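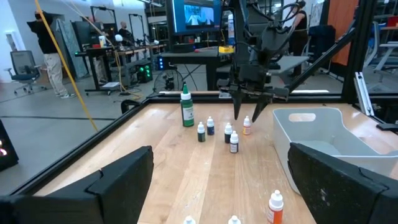
I've been meaning to write up the Hultwood table since January, when we finally got rid of the glass one, and it has taken me this long to feel I've lived with it enough to be fair. I wanted something I could work at without fussing, because I make things in the evenings (cards mostly, a bit of fabric painting, the odd disastrous attempt at marbling) and the glass table had made a nervous wreck of me. A cluster of little dropper bottles, a tall green one with a pointed nozzle, the sort of thing that always seems to end up in the middle of a craft table – that's the life I wanted this one to cope with. The pale streaky planks and the black metal rail around the edge were what caught my eye in the first place, and I'm happy to say I still like looking at them.

First, the buying of it. The Hultwood came to just under 700 dollars delivered, which was more than I'd set aside. I had been quite set on the Clonis, a cheaper table with a very similar look, until I went and leaned on one in the showroom and felt it sway. Not a lot, but I'm a leaner, and I do a fair bit of cutting with a heavy blade. The Hultwood didn't budge. I went home, had a cup of tea, did the sums again and ordered it that night.

It arrived in two boxes. The one with the top in it is seriously heavy, so please have a second person about. The instructions are drawings only, and they're good drawings, apart from the page where the rail meets the legs. I had one leg on back to front for a good while before I noticed that the holes wouldn't line up. All up it took me 55 minutes, including the swearing. The bolts come in a card with each size in its own bubble, which I thought was a lovely touch, and there was a spare of every one.

Now, the size. Mine is 96 centimetres across and it fits our back room with enough space to pull a chair out on both sides. If you're used to a proper dining table you'll find it snug. Two people can eat dinner at it very comfortably, and four can manage if everyone likes each other and the salad goes on the bench. For craft I find it about perfect. I can reach everything without standing up, and there's still a clear corner for the cup I'm forever nearly dipping a brush into.

The finish is where I have my one real grumble. It's described as sealed, and for everyday spills it's been fine. Tea, water, olive oil, all wiped off with a damp cloth. Fabric paint is another matter. I left a blob overnight (my own silly fault) and by the morning it had settled into the grain and left a bluish mark about as big as a lentil. I've tried soap, bicarb and a melamine sponge, and I've got it down to a faint shadow. You'd have to know where to look, but I know where to look! I've since bought a Saludo mat, the grey roll-up kind, and I put it down for anything with colour in it. It curls at the corners for the first week or so and then it lies flat.

I should say something about the rail as well, because I've had a few questions about it from people who've come round. It's a sturdy bit of metal and it does a grand job of protecting the edge of the timber from chairs and vacuum cleaners. The black coating has stayed neat everywhere except one spot where I clamp my lamp, and there it's rubbed a touch shiny. A scrap of felt under the clamp has stopped it getting any worse. It does feel cold on your forearms of a winter's morning, so wear a jumper.

One other thing I'd pass on is to tighten everything again after the first month. Mine had developed the tiniest creak, and a quarter turn on the leg bolts cured it. It's been silent since, even with me leaning on it.

For storage I've paired it with the Retov trolley, which rolls neatly underneath when the top shelf isn't overloaded. The two aren't made to match and the timber on the trolley is a good deal yellower, but under the table you hardly see it. I keep bottles and brushes up top, paper in the middle and everything I feel guilty about on the bottom.

Would I buy the Hultwood again? I would, though I'd get the mat on the same day and I'd give the top an extra coat of wax before I let any paint near it. If you only want somewhere to have breakfast and do the crossword, the Clonis would likely do you nicely and leave you some change. I'm giving the Hultwood four stars out of five, and the missing star is sitting just to the left of my lamp, slightly blue.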